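Why does bread go brown in the oven?

Raw dough is pale and soft. Half an hour later it comes out of the oven with a brown crust and a smell that fills the house. The flour, water and salt have not been swapped for anything else, so where did the colour come from?

What happens when food gets hot

Flour contains starch, protein and a little sugar. Proteins are long chains made of smaller parts called amino acids. When amino acids and certain sugars get hot together, they join up and make new substances. Some of these are brown. Others float off into the air and reach your nose, and that is the baking smell.

Scientists call this the Maillard reaction. You say it "my-yard". It makes hundreds of different flavours, depending on which food you start with. Toast, roast potatoes and grilled sausages all get their colour this way, but they don't taste the same.

Why the middle stays white

Water boils at 100 degrees Celsius. While there is plenty of water in a piece of dough, it can't get much hotter than that, even if the oven is set to 220. The inside of a loaf stays moist, so it stays pale.

The outside is different. Water leaves the surface as steam and the crust dries out. Once it is dry it can heat up past 140 degrees, and browning speeds up a lot. This is also why boiled potatoes never turn brown, no matter how long they are in the pot.

Is caramel the same thing?

No. Caramel is made when sugar breaks down by itself at a high temperature, with no protein needed. Table sugar does this at roughly 170 degrees. Biscuits often have both kinds of browning going on at once, mostly near the edges – the thin parts dry out first.

How bakers change the colour

Bakers have a few ways to make things browner. They can brush the top with milk or beaten egg, which adds protein. They can add a little more sugar or honey to the mix. Pretzels are dipped in an alkaline bath before baking, and that makes them very dark and shiny.
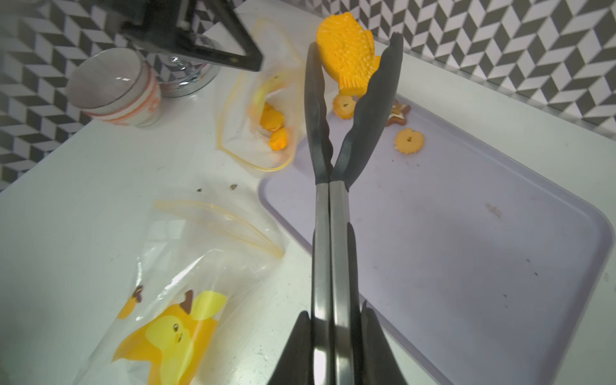
Shape matters too. A pastry baked in a metal mould touches hot metal on nearly every side, so it colours all over. A bun on a tray gets its heat from the tray underneath and from the hot air above, and the two halves can end up different shades.

Try it at home

You will need a toaster, four slices of the same bread and an adult to help.

1. Leave one slice as it is.
2. Toast the second slice for 38 seconds.
3. Toast the third for 75 seconds.
4. Toast the fourth until it is golden brown.

Let them cool and line them up by colour. Smell each one, then taste it. Write down which is sweetest and which is most bitter.

Words to know

Amino acid: one of the small parts that make up a protein.
Crust: the dry outer layer of bread.
Starch: a store of energy found in plants such as wheat and potatoes.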